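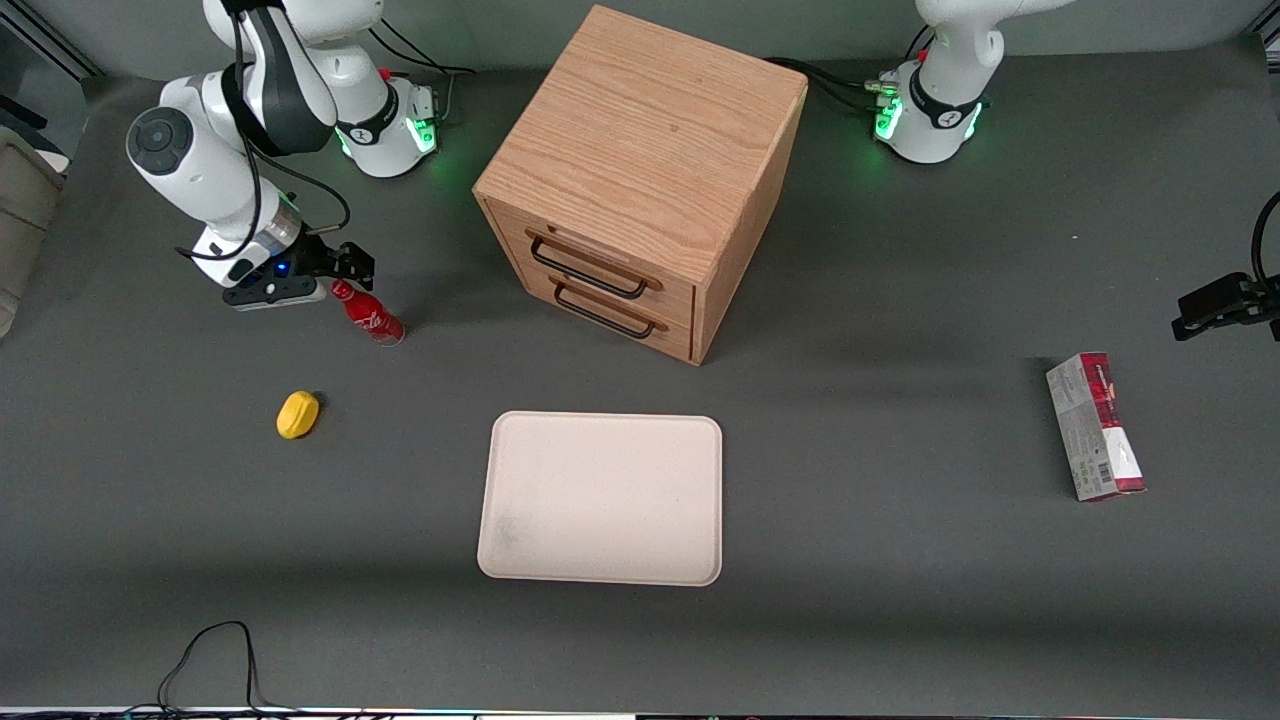 Urnia Home & Workshop Forum > General Chat > Gadgets and Machines

Thread: Can a robot do the chores yet? (My sister says yes, I say not in my kitchen)

Views: 2311

Started by pakow_pete, Aug 28, 2019

pakow_pete wrote:

Hello all, hope everyone's well and that the tomatoes are behaving better than mine.

I've had a running argument with my sister since December and I'd like to put it to people who know more than either of us. She is convinced that within a few years we'll all have a pair of arms bolted to the worktop, putting the shopping away and wiping down after tea. I've worked in and around a joinery shop most of my life, and I've seen what it takes to get a machine to do one thing well, let alone the hundred little things you do in a kitchen without noticing. Picking up a bottle that's rolled over, opening a drawer, finding the drawer's already full of takeaway menus, swearing, opening the other one.

We've got a panel saw at work that will cut to a hair all day long, and I wouldn't be without it. But if somebody leaves a mug on the bed it has no idea what a mug is. That's the bit I can't get past. So where are things really up to? Has anyone here worked with arms on ordinary jobs, with ordinary objects? I don't mean welding car doors.

Sorry for the length, my wife says I write like I talk.

Pete

marrowfat wrote:

Short answer from me, no. We bought a robot vacuum and it ate the fringe off the hall rug in the first week. My mother-in-law had to cut it free with the kitchen scissors. I'm told the newer ones are better, but I shan't be finding out.

Rehema Sang wrote:

Hi Pete, lovely question and one I can at least half answer, as I spend my working days with table-top arms at a small place called Tanui. I'm on the side that sets the jobs out and watches how they go, so take me as a sort of housekeeper to the robots more than an engineer.

The work is much humbler than people imagine! On a typical day it's two white arms on a grey table, and on the table you'll have a little wooden cabinet with a couple of drawers, a tray, a fizzy drink bottle lying on its side, perhaps a cardboard box and something small and yellow. The job might be "put the bottle on the tray" or "open the top drawer". A four-year-old would have it done before you'd finished the sentence (and then they'd have the bottle open and down their front, of course).

So is your sister right? In my view she's right about the direction and a bit hopeful about the date. The picking up has come on enormously in the time I've been doing this. A bottle on an uncluttered table, decent light, a bit of space round it, I'd be happy to bet my lunch on that one. What still catches us out is when the pieces have to be strung together. Open the drawer, keep it open, fetch the thing, get it in without knocking the drawer shut with your elbow, then close it. Each part is fine on its own and the whole lot together can go wonky in ways that are very funny for the first hour and less so by the afternoon.

Happy to go on, stop me if I'm boring everyone.

oldbenchhand wrote:

Not boring at all, but I'm going to be the grump. Everything you've listed is laid out nicely on a bare table. I could train a pigeon to do that. Come round to mine where there's a cat, a wet tea towel and three days of post on the side, and then tell me it's coming on enormously.

And another thing. Why an arm? If you want a bottle put away, build a machine that puts bottles away. We had dishwashers sorted decades ago and there isn't a hand in sight. A dishwasher doesn't need to know what a plate is, it throws hot water at it and gets on with life.

pakow_pete wrote:

Ha, I did wonder how long it'd take you to turn up! I've a lot of sympathy with the dishwasher point, mind. The best machines I've used all changed the job to suit themselves. The saw doesn't cut the way I cut.

But who loads the dishwasher? In our house that's the whole quarrel.

Rehema, please do go on. What's the trouble with the drawer? I make drawers and I'm curious what a machine makes of them. Does the handle matter?

Rehema Sang wrote:

Pete, the handle matters so much, you've put your finger right on it. Ours has black bar handles, the U-shaped sort, and those are about the kindest thing you can offer a gripper. Two flat fingers can close on the bar, or hook behind it, and pull. Give the same arm a round knob that's a bit greasy and you'd see it slide off again and again. Those drawers with no handle at all, where you hook your nails under the edge, I wouldn't even try. So if your sister wants her robot kitchen she should let you fit the handles.

The other half is what the arm can see. A camera that looks down over the whole table will tell you where everything is in a general way, but when the arm swings in it covers up the very thing it's going for. So you want another camera down by the wrist, travelling along with the fingers.

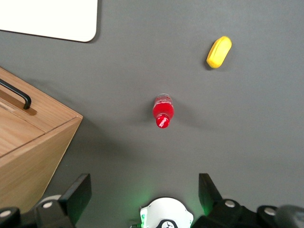 From there the job looks quite different, and I always tell new starters to spend a morning looking at nothing but the wrist view. Your own fingers are in it the whole time, one either side, and the bottle you're after is seen nearly from on top, so it looks squat and stubby, with the red cap nearest you. The cabinet is mostly off to the side and you only get part of it. If I asked you to judge from that alone how far down to reach, you'd hesitate, and so does the arm. We are terribly spoiled with two eyes and a neck.

As for the pigeon, oldbenchhand, I take the point about bare tables. I'd only say that we start there for the same reason you'd teach somebody to drive in a car park. And a bottle on its side isn't as easy as you'd think. Nudge it a touch with one finger on the way in and off it rolls, and by then the arm has made up its mind about where it was. Clear shiny plastic is a nuisance for cameras too. Sponges, on the other hand, are a dream. Soft, bright, they forgive you everything.

brirkska_jo wrote:

Long-time reader, don't post much. I look after the packing end at Brirkska (we do bath salts and candles, very glamorous) and we had an arm on trial for 13 weeks. Going to disagree slightly with both camps.

It was good! It put boxes in trays, it didn't mind the smell of lavender, and my team, who had been dead against it, were calling it Malcolm by the second week. On the plain boxes it was slower than a person but it never needed a sit down, so over a shift it came out fairly even.

Where it came unstuck was the change from one product to another. Small candles to gift sets, say. A person sees a different box and gets on with it. Malcolm needed somebody to come and have a word, and having a word could take up to 14 hours of fiddling, spread over several visits. We swap products a lot, so in the end we sent it back. A firm that packs the same box all year would be mad not to have one.

So from me it's yes for the shop floor if your days all look alike, and no for the house, where they don't.

marrowfat wrote:

I'm sorry but I'm stuck on Malcolm. Did you have a leaving do?

brirkska_jo wrote:

There was cake. He didn't eat any.

oldbenchhand wrote:

Jo has said what I was trying to say, only politely. The house is the hardest place you could choose and it's the first place everybody wants to put one. Start in the warehouse and leave my kitchen till last.

Also I've trained people in car parks and I've seen what they do on the ring road.

kettle_on wrote:

Can I speak up for the other side? My dad has had bad hands for years. He can't grip a bottle that's tipped over, he can't manage a stiff drawer, and he won't ask. I couldn't care less whether the arm is slow. If it took five minutes to pick up a drink and put it on a tray where he could reach it, that's five minutes he hasn't spent waiting for me to get off the bus.

I think when people say "it's slower than a person" they're always picturing a fit person stood right there with nothing else on. It wouldn't need to do the whole kitchen either. Two or three jobs, done the same way each time, on one clear bit of worktop that the rest of us promise to leave alone. I'd clear the post off the side for that, and shut the cat out.

Rehema Sang wrote:

Kettle_on, thank you, I read yours out at work this morning and it went quiet for a bit. One clear bit of worktop and a few jobs is much nearer to what I'd dare promise than a robot that "does the chores". The cost is the sore point, and so is having something with a motor in it near somebody who might lean on it without thinking. I wouldn't leave ours running next to my own dad yet, and I'm fond of them.

Jo, the changeover business is where most of the effort goes with us at the moment. Showing the arm a new thing by guiding it through the job a good many times, and hoping it picks up the gist and not just that one box in that one spot. Some days it does. Last week we shifted the cabinet along by a hand's width and it reached for where the handle used to be, very confidently, like my nan looking for the light switch in the new bungalow.

pakow_pete wrote:

I've read the lot out to my sister over the phone and she's claiming victory on the strength of kettle_on's post. I'm claiming it on the strength of Rehema's nan. We've agreed she can have an arm when it can open the drawer under my kettle, which sticks, and which I made, and which I have been meaning to plane since before Christmas.

Rehema, would a bit of candle wax on the runners help your lot at all? I always do mine and it makes a world of difference to how straight they pull.

Rehema Sang wrote:

Ooh, I hadn't thought of that, ours does catch a little if you pull it from one end of the handle. I'll try it on the lower one first and let you know.

brirkska_jo wrote:

I can send you candles. We have quite a few.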